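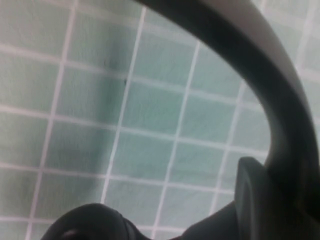

Drurnley ware is the name given to small glazed tiles said to have been made at Drurnley from 1,780 moulds held by the Kahraman works. The number comes from the firm's own sales list and has never been checked. Only 47 moulds are known today.

The tiles are often called hygienic, a claim that rests on little. Glaze is easy to wipe, but grout takes in dirt and makes up a good part of any wall laid in small squares. Kahraman's adverts left grout out altogether.

Beril Polat dates the first firing to a November, going by a single coal bill. Necati Akyol doubts this — the bill names no kiln — and thinks the earliest tiles were bought in from Vovden and stamped later. Neither view has been tested against the clay.

Sellers still use the name freely, often for tiles with no stamp.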